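お知らせ > イベント・ワークショップ

当サイトではクッキーを使用しています。閲覧を続けると、使用に同意いただいたものとみなします。[同意する] [設定]

プレスリリース
古布のお直し教室「Fasirer」、5月から土曜の朝クラスを始めます!

こんにちは、CliteswoodのLlinos Maddocksです。いつもは広報担当のEmrys Gethinがきちんとした文章を書いてくれるのですが、今回は「自分の教室なんだから自分の言葉で書いたら」と言われてしまったので、私が書いています(かたい発表文を期待していた記者のみなさん、すみません)。

さて本題です。クローゼットの奥で眠っているシーツやシャツ、テーブルクロスを持ち寄って、つくろったり染め直したりする教室「Fasirer」に、5月から土曜の朝クラスができます。朝9時半から正午まで、定員は8名。これまで平日の夜だけだったので、「子どもが寝る時間で行けない」「仕事帰りだと針に糸が通らない」という声をずっといただいていたんです。私も夜は糸が通りません。よくわかります!

講師は、もともと舞台衣装の仕事をしていたGwenllian Morrisと、染めのEfa Gwilliam。Gwenllianのダーニングは裏側まできれいで、見るたびにうっとりします。Efaの担当は玉ねぎの皮や茜を使った草木染めで、月に一度、染めの日をもうける予定です。

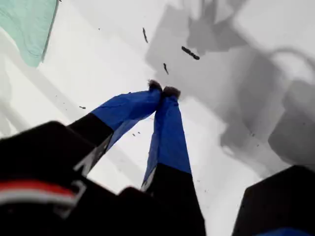 参加費と持ちもの

1回600円のお茶代と、材料費が300円。針、糸、指ぬき、はさみは教室にありますので、直したい布を一枚だけお持ちください。穴があいていても、しみがあっても大丈夫です。できれば洗ってから持ってきてくださいね。何を直したいか決まっていない方には、こちらの端切れ箱から好きなものを選んでもらいます。

初めての方には、まずまっすぐ縫う練習をしていただきます。地味ですよね。でも私はこの時間がいちばん好きで、みんなが黙って手を動かしているうちに、誰かがふと「この布、祖母のエプロンだったんです」なんて話しはじめる、あの感じがたまらないんです。

布を机に広げて、まず手でなでてみる。薄くなったところは、目より先に指が気づきます。これはGwenllianの受け売りなのですが、それ以来、私は家でもタオルをたたむたびに確かめるようになりました。

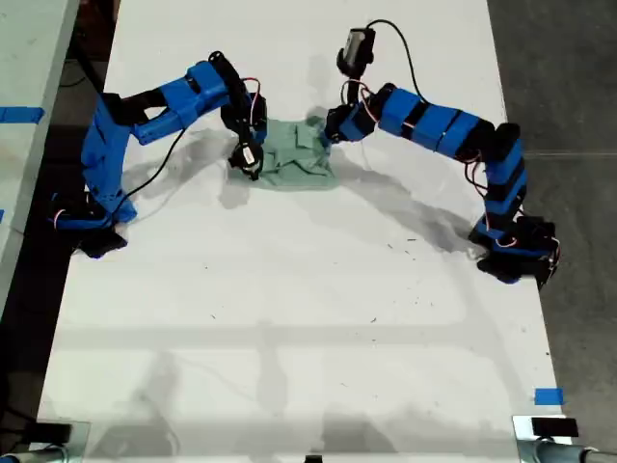 糸の色選びも迷うところで、なじむ色でそっと直すか、思いきり目立つ色で遊ぶか、毎回にぎやかな相談になります。私は断然、目立つ派です。Efaは同系色派なので、この件ではずっと意見が合いません。両方の見本を教室に置いておきますから、手に取って比べてみてください。

糸はGernicoさんに、アイロン台はEmlyn Beddoeさんの木工所Trevorにお世話になっています。高さを私たちに合わせて作っていただいたおかげで、腰がずいぶん楽になりました。ありがとうございます!

お申し込みは教室の受付か、お電話でどうぞ(内線3494、Maddocksまで)。見学だけの方も歓迎です。取材のご相談も同じ番号でお受けしています。講師の手がふさがっていることが多いので、お話は正午を過ぎてからだと助かります。

お問い合わせ | © Cliteswood | ページの先頭へ戻る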